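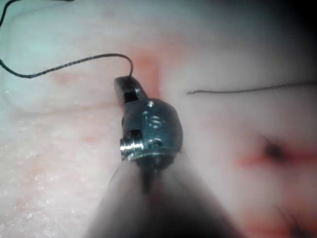 Photo: Drornari

Aparecida Lins had been editing other people's films for eleven years before she directed one herself. Geltia, her first feature documentary, follows the crew of a small car ferry through its last winter in service. We spoke to her in April 2019, while she was finishing the sound mix in a rented studio above a bakery.

The film began as a short. Lins had been asked by the production company Andrade to make a ten-minute portrait of the ferry's engineer, and she went out for what was meant to be four days.

"I came home with far too much," she says. "The engineer hardly spoke on the first two days. On the third he talked from six in the morning until we tied up. I rang the producer that night and said it was going to be longer."

She went back in November and stayed, on and off, until the ferry was withdrawn. By then she had 90 hours of material. The first assembly ran to nearly five hours, and the finished film is 84 minutes.

Asked whether editing her own footage was easier than editing someone else's, she shakes her head. "It was slower. When it's another director's film I can throw out a shot without knowing how cold they were when they got it. With this one I knew. I kept a scene of the men painting a handrail for months. It's gone now."

Money was tight throughout. The company paid for the first shoot, and after that Lins worked on commercial jobs between trips. She applied to the development workshop at Ostine twice and was accepted the second time.

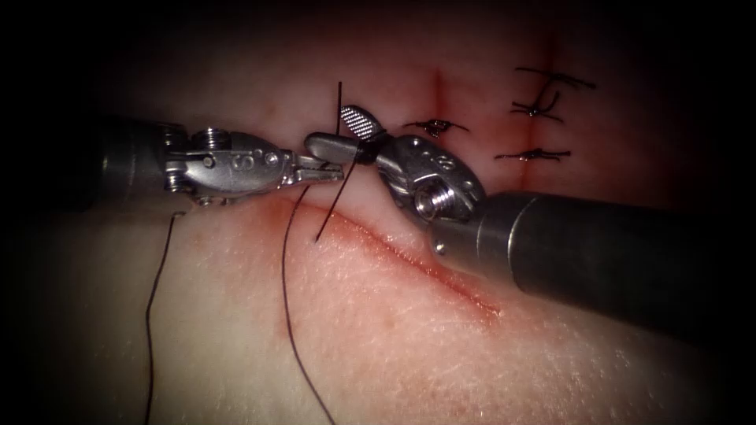
Ostine Film Workshop, Documentary Department

The workshop ran for three sessions over a year. Lins says the most useful part was having to show the film unfinished to people who knew nothing about boats.

"They got lost in the first 20 minutes. They didn't know who was in charge, or why anyone was worried. I had explained it all in a voice-over and they still got lost, so I took the voice-over out and moved the crew meeting to the start."

There is almost no music. The composer wrote a full score and Lins used two pieces of it — one over the opening and one near the end. She says he was very decent about it.

Some 600 people came to the work-in-progress screening in the islands, held in a sports hall with borrowed chairs. Most of the crew were there. The engineer sat at the back and left before the questions, but he sent her a text message the next day asking for a copy for his sister.

Lins is already researching a second film, about a school for piano tuners. She has not started shooting and would like a researcher this time. "I'd also like to be indoors," she says.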